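Section 4: Storing Hand Tools in the Clear Bin

This section applies to all benches in the Stullard workshop and to the two smaller rooms at Stedby. It should be read together with Section 3 (Issue and Return of Tools). Users who have been issued with the older Osman trays should refer to Section 7 instead.

4.1 Purpose

The clear bin is provided for the short-term storage of small hand tools between periods of work. It keeps tools together and allows the contents to be checked through the walls without handling. It is not intended for long-term storage, for transport between buildings, or for any liquid, paste or powder.

4.2 Before you begin

Clear the tabletop of papers, packaging and personal belongings. Wipe the surface with a dry cloth. A damp cloth may be used if the surface is marked, but the table must be dry before the bin is put down.

Check that you have the following to hand:

Clear bin, complete with lid
Inner tray, where supplied
Tools to be stored, as shown on the issue sheet
Dry lint-free cloth
Closus label strip and pen

Note: Labels other than the Closus strip leave a residue on clear plastic and must not be used.

4.3 Positioning the bin

1. Place the bin on the tabletop towards the back, leaving the front of the table free for the tools.

2. Turn the bin until you can reach into it comfortably. It need not stand square to the table edge.

3. Open the lid fully. Do not leave it resting half open over the bin.

4. Lay the tools together near the front of the table, with handles facing the user where possible.

5. Check that each tool is clean. Remove oil and dust with the dry cloth. Tools with a damaged handle or a loose head must be set aside and reported under Section 3.

Caution: Do not place the bin over a table edge or on top of another container. A filled bin may tip if it is not fully supported.

4.4 Placing tools in the bin

1. Take one tool at a time from the group at the front of the table.

2. Hold the tool upright above the bin and lower it in slowly. Long, narrow items should go in first, as they are difficult to place once the bin is partly filled.
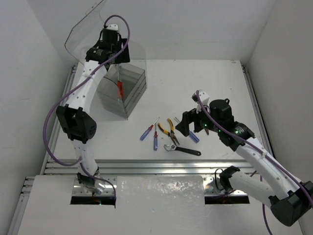 Figure 4.1. Long, narrow item held upright at the clear box; hand tools near the front of the table.

3. When the lower end of the tool touches the bottom, lean the tool gently against the nearest wall and release it. Do not drop tools into the bin from above the rim.

4. Place shorter tools alongside the long ones, with any points or blades facing down.

5. Place heavy tools last, in the middle of the bin. They must not rest on the tips of lighter tools.

6. Stop when the tools reach the rim. If any item prevents the lid from closing, take it out and use a second bin.

Note: The load in one bin must not exceed 300 grams where the inner tray is fitted. Bins without a tray may be filled to the limit given on the issue sheet.

Caution: Knives and scrapers must have their covers fitted before they are placed in the bin. Never feel for a blade among other tools. Remove the tools above it first, one at a time.

4.5 Checking the bin

The bin should be inspected empty at least once a month, and at any time after it has been dropped or struck. The inspection takes place at the table, in good light, with the lid open.

1. Remove all tools and put them to one side.

2. Look down into the bin from above and follow each corner from the rim to the base. The plastic should be free of splits and white stress marks. Reflections in the walls can be mistaken for cracks, and any doubtful line should be looked at again from a different side. 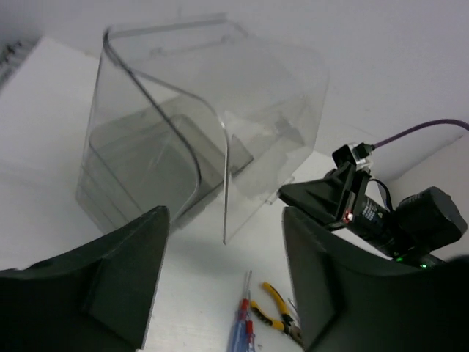 3. Pass a fingertip lightly along the rim. Any roughness or chipping must be recorded.

4. Press gently on the middle of each wall. A slight movement is normal. A clicking sound indicates a failed corner, and the bin must be withdrawn.

5. Lift out the inner tray, if fitted, and wipe beneath it. Refit the tray so that it lies flat and does not rock.

6. Open and close the lid twice. It should move freely and close without force.

A bin that fails any of these checks is to be marked with a Closus strip reading WITHDRAWN and handed in at the tool counter. Repairs with tape or adhesive are not permitted.

4.6 Cleaning

Wash the bin in lukewarm water with a small quantity of mild washing-up liquid, rinse thoroughly and leave to drain upside down. Solvents, scouring pads and dishwashers will cloud the plastic. Do not dry the bin on or near a heater.

Tools must not be returned to the bin until it is completely dry, including the corners and the underside of the tray.

4.7 At the end of the working period

1. Compare the contents of the bin with the issue sheet.

2. Close the lid and attach a Closus strip to the front wall, showing the bench number and the initials of the user.

3. Return the bin to the shelf with the label facing outwards. Bins may be stacked no more than two high.

4. Wipe down the tabletop.

At Stedby, bins are collected from the shelves on Sunday and any left on a table will be emptied. Tools recovered in this way may be claimed from the counter for seven days, after which they are returned to general stock.

4.8 Replacement parts

Lids and inner trays may be requested separately using the form at the back of this manual. Please state whether the part is for Stullard or Stedby, as the trays used at the two sites are of different depths. Requests for complete bins must be countersigned by the workshop supervisor.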